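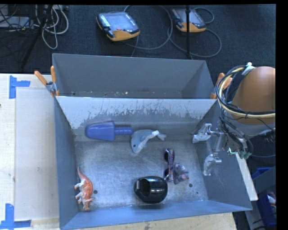
A gray metal bin with fine scuffs all over its floor.

Why do things get scratched?

Look at the back of a spoon or the bottom of a baking pan. If it has been used for a while, it has scratches on it. Most of them are tiny. Tilt the spoon under a lamp and they show up as thin bright lines.

A scratch is a very small groove. It is made when something hard is pushed and dragged across something softer. The hard thing plows through the surface, a bit like a stick pulled through wet sand. Some of the material gets shoved to the sides, and some of it may break off as dust.

Hard and soft

When scientists talk about hardness, they often mean how well a material resists being scratched. Steel feels hard to your fingers, but a grain of sand can scratch many kinds of steel. Sand is mostly made of a mineral called quartz, and quartz is very hard.

Rock collectors use a list called the Mohs scale. It goes from 1 to 10. Talc is at 1, and you can scratch it with a fingernail. Your fingernail is a little above 2. Quartz is 7. Diamond is 10, and it can scratch everything else on the list.

If you rub two things together and only one gets a mark, the marked one is usually softer. If both get marks, they are probably close in hardness.

Why scratches look shiny or dull

A smooth piece of metal works like a mirror. Light hits it and bounces off in one direction. A scratched piece of metal has lots of little slopes, so the light bounces off in many directions. One deep scratch can look like a bright line. Thousands of fine ones together can make the metal look cloudy.

Paint is different. Paint is a thin layer sitting on top of something else. A light scratch stays in the paint. A deep one goes all the way through, and then you see whatever is underneath, often in another color.

Wear

When a surface loses material bit by bit from rubbing, we call it wear. It is usually too slow to watch. The stone stairs up to the old lookout at Soledo have 621 steps, and the ones near the bottom dip in the middle where people put their feet. Each shoe took away almost nothing, but people have been climbing those stairs for a very long time.

Charito Evangelista repairs the stairs. She replaces a step when the dip gets deep enough to hold a puddle, and she has replaced 30 of them so far. The new ones are easy to spot - their edges are still sharp.

Slowing it down

People protect surfaces in different ways. Oil keeps moving parts from rubbing directly on each other. Wax and varnish cover wood, so the top coat gets scratched first. Felt pads go under chair legs. Some glass is treated with heat or chemicals to make it tougher.

Try it

Find an old copper-colored coin, a steel nail and a piece of chalk. Ask a grown-up to help with the nail. Try scratching the chalk with the coin, then the coin with the nail. Write down which one got a mark each time, and put the three in order from softest to hardest.

Words to know

Groove: a long, narrow cut in a surface.
Mineral: a natural solid material found in rocks.
Wear: the slow loss of material from rubbing.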